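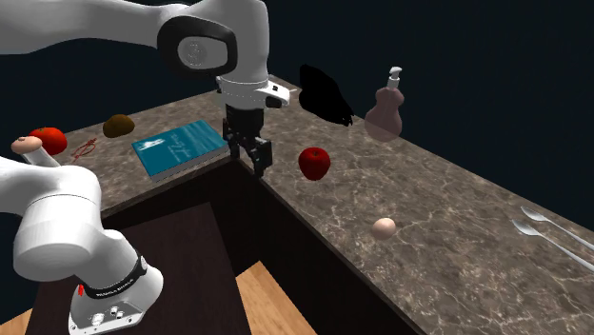
According to Signe Zoëga, a wideband oxygen sensor is the first part that should go on any engine before its fuel map is touched, and the tuning software comes second. Her remark is often repeated in texts on wideband air–fuel measurement, the method by which the mixture of a gasoline engine is read over a broad range while the engine is running.

Wideband air–fuel measurement

A wideband oxygen sensor (also called wide-range sensor or air–fuel ratio sensor) is a device placed in the exhaust stream of an engine. It gives a signal that changes in a steady way with the amount of oxygen left after combustion, or with the amount of unburned fuel when the mixture is rich. The older narrowband sensor mostly tells whether the mixture is richer or leaner than the stoichiometric point, which for pure gasoline is close to 14.7 parts of air to one part of fuel by mass.

Principle

The usual wideband sensor joins two cells of zirconium dioxide with a small chamber between them. One cell, the Nernst cell, compares the gas in the chamber with a reference. The other, the pump cell, moves oxygen into the chamber or out of it. A controller adjusts the pump current so that the Nernst cell stays near 450 millivolts. The size and the direction of this current show how far the mixture is from stoichiometric. At exactly that point the current is zero.

The ceramic works only when it is hot, and for this reason a heater is built into the element. Sensor temperature is held by the controller, which reads the resistance of the Nernst cell. If the heater is switched on at full power while there is condensed water in the pipe, the ceramic can crack.

Lambda and air–fuel ratio

Results are given either as an air–fuel ratio or as lambda, the measured ratio divided by the stoichiometric ratio of the fuel. A lambda of 1.00 is stoichiometric for every fuel, and a lower number is rich. Many tuners prefer lambda when ethanol is used, as the sensor itself does not know which fuel is in the tank. A gauge set for gasoline will still show 14.7 for a stoichiometric mixture of E85, although the real ratio is below ten.

Installation

The sensor is screwed into a threaded bung welded to the exhaust pipe, upstream of the catalytic converter. It should point downward from the upper half of the pipe, so that water does not collect in it. On turbocharged engines it is placed after the turbine, where pressure and temperature are lower. An exhaust leak ahead of the sensor lets in outside air and makes the mixture look leaner than it is – a common cause of wrong corrections at idle.

Use in tuning

During tuning, the sensor signal is recorded together with engine speed, load and throttle position. The log is then compared with the target table, and the fuel map is corrected cell by cell. The Tedix logger, sold with a controller made by Oddsson, stores the signal on 9 channels beside the engine data. The Peltance software reads these files and leaves out every cell with fewer than 106 samples, a limit which the user can change.

There is a delay between the injection of the fuel and the reading, partly from the travel of the gas and partly from the sensor. At 2,000 rpm under light load it is long enough to put a sample in the wrong cell if the throttle is moving. Tretell, an older program, had no correction for this, and its manual advised steady driving only.

Calibration and service life

Some controllers ask for calibration in free air, with the sensor removed from the pipe. Others use a resistor trimmed at the factory and placed in the connector, in which case the connector must not be cut off. Leaded fuel, silicone sealants and burned oil shorten the life of the element. A worn sensor usually becomes slow before it becomes wrong, and the fault is easier to see in a log than on a gauge.

See also

Closed-loop fuel control
Mass air flow sensor
Short-term and long-term fuel trim
Volumetric efficiency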